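Setting Up the Long Room

Every November we clear out of our old corner and set up again for the winter, and every November I promise to put a page together for the folks who couldn't come by. So here it finally is!

For anyone new to the Samora gallery pages, we are a small hobby club that makes short films and tabletop pictures in the evenings, mostly for our own pleasure and now and then for a neighbor's shop window. The winter room is the one we rent on Vieira Street. It costs us $63 a month more than the summer one, and I grumbled about that for a good long while, right up to the first cold night when the heat came on and I forgot I had ever complained.

The floor is what won me over. Wood planks, light brown and grey, and very kind to the knees when you are down there hunting for a screw that has rolled away from you (it always rolls away from you). I have worked on carpet and I have worked on bare concrete, and I would take planks over either one, even if they do show every bit of dust by the end of the evening.

Setting up started at 2 in the afternoon and we were still at it when the streetlights came on. The stands come first, then whatever sits on top of them, then the long business of moving everything a few inches to the left and back again. I love that part more than I probably should. There's a lot of leaning and reaching and stepping back to squint, and somebody always says "almost" in a hopeful voice.
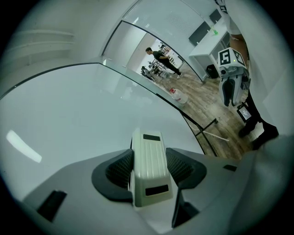

Reaching in among the tripods and stands, with the office chair close at hand. The white bottle or jug with the red label is on the floor, lying on its side, and the white desk is over by the wall with the two dark panels or screens above it.

Vurik wrote in under last year's page to say that we always put our stands too close together, and that if we gave each one an arm's length all the way around we'd stop bumping into our own work. I read that out loud on setup day and got a few guilty looks, and we did try it, for as long as the space held out. I'd say we managed it with the first few and then slid right back into our old ways. Still, it's good advice, and I've written it on the inside of the cupboard door where I'll see it next fall.

A word about the white walls, which several of you have asked about in your letters. We keep them plain on purpose. A colored wall throws its color onto everything near it, and we spent one whole winter wondering why every teacup we photographed looked faintly green. The shelves are white too, nice and thin, and I am trying very hard to keep people from piling their gloves on them.

The small stuff is my own department. I bring tape, clips, a soft brush and a tin of odd screws that I have been adding to for 15 years. The labels on our bags still say Clolirar, which was the club's name before this one, and I can't bring myself to peel them off. Maybe next year.

We're in the room until the end of March, evenings from 7 to 9, and the kettle is usually on by the time the first person has found the light switch. Come and see it for yourself if you're nearby, and bring slippers if your feet get cold!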